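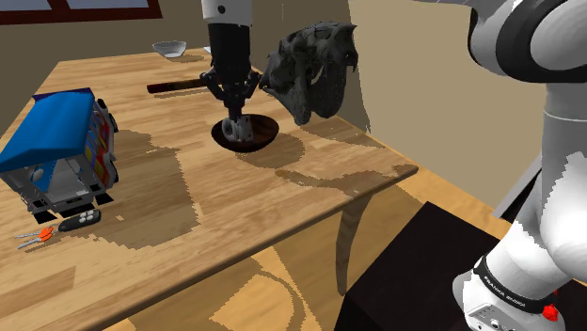 2 min read

Progress report to Vekwood, May 9, 2021

In this period we wrote the first draft of the Usuga rules for simulated grasping tests. The draft has seven rules. Four are agreed with Colex, and we already follow them in Zallerville.
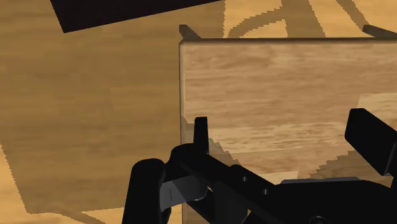
The rule on stopping distance is still open – Colex asks for 30 mm before contact, and we find this too strict for close work. Two more rules need clearer wording. We will send you the corrected draft in June.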